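How to Oil a Bamboo Cutting Board (and Clear Enough Counter to Do It)

Filed under Kitchen Upkeep, 16th September

Bamboo boards are sold as the low-maintenance option, usually by people who have moved on to another aisle by the time yours goes gray and fuzzy. They do hold up well, but they're a grass that has been sliced into strips and glued back together, and every so often they'd like a drink.

The job takes 25 minutes of your attention and one night of leaving something alone, which in my house is the harder part.

What you need

Food-grade mineral oil. I use the Fidon bottle because it has a narrow spout and I have a history.
Two lint-free cloths. Old T-shirts are fine if you've made peace with losing them.
Sandpaper, 200 grit or near it.
Dish soap, a soft brush and a dish towel.
Coarse salt and half a lemon, if the board smells of past dinners.

Don't use olive oil. Don't use sunflower oil either, or whatever is left in the pan. Cooking oils go rancid, and then your toast tastes like a garage.

Step 1: Make some room

You need a stretch of counter a good bit longer than the board, plus somewhere to put an oily cloth down. I know what a kitchen counter is really like. Mine has the toaster oven at the back and a line of things along the tiles that all swear they live there: the mug, the canister with the wooden knob, the utensil holder, the tub of something crunchy.

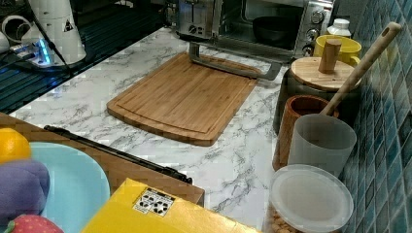 You could put all of that away. I never do. Leave the back row where it is and claim the middle, and push anything with an open top well out of range of your elbow. Sanding dust in a cup is the sort of thing you find out about by drinking it.

Unplug the toaster oven if you'll be working close to it, and don't oil a board right next to one that has just been on. The heat thins the oil and it goes for a wander.

Step 2: Wash it like you mean it

Hot water, a little soap, soft brush, both sides. Washing only the top makes the board take up water unevenly, and uneven is how boards end up rocking. Run the brush along the juice groove as well, including the corners, where onion goes to retire.

If it smells, scatter the salt, scrub it in with the cut side of the lemon and rinse.

Do not soak it. Do not put it in the dishwasher. I had a Pledby board that went through the dishwasher 3 times and came out the last time as a kit.

Step 3: Dry it standing up

Towel it off, then prop it on a long edge so air can reach both faces. Give it a full day if you can. A board can feel dry on the surface and still be holding water, and any water that's in there will get in the oil's way.

Step 4: Sand, lightly

Skip this if the surface still feels smooth. If it's furry, fold the sandpaper into a pad and go with the strips, never across them, using about as much pressure as you'd use to pet a cat that doesn't know you. For the groove, wrap a bit of paper around your fingertip.

Wipe off the dust with a barely damp cloth and let it dry again. Yes, again.

Step 5: Oil it

Set the board at an angle on the counter so you can reach the far end without leaning your shirt in it. Pour a thin zigzag down the middle and spread it with a cloth, working along the strips. Do the rounded corners and all four edges, then flip it and do the back. The ends are thirsty, so go around them twice.

The color will turn noticeably warmer as you go, and you'll start eyeing other wooden things. The spoons can have some too. So can plain, unfinished canister lids. A varnished cabinet can't, however tempting that honey-colored grain looks from where you're standing. It has a finish on it already, and all you'll get is a sticky cabinet. 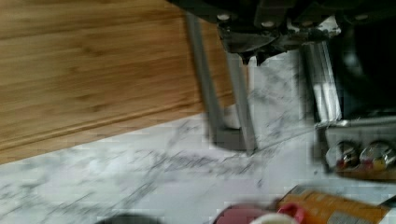
Step 6: Leave it overnight

Stand the board up with a towel underneath. In the morning, wipe off whatever hasn't soaked in using the second cloth. If it still feels tacky by lunch, wipe it again and use less next time.

Very dry boards will want 2 coats. Give the first one its full night before starting on the second.

A note on the cloths: spread them flat to air out before they go in the trash. I do this by habit with any oily rag, whatever the oil.

How often

Flick a few drops of water on the board. If they bead, it's fine. If they sink in and leave a dark spot, it's time. Mine gets done in September and again in March, and in between I rinse it, dry it and try not to leave it lying in a puddle by the sink.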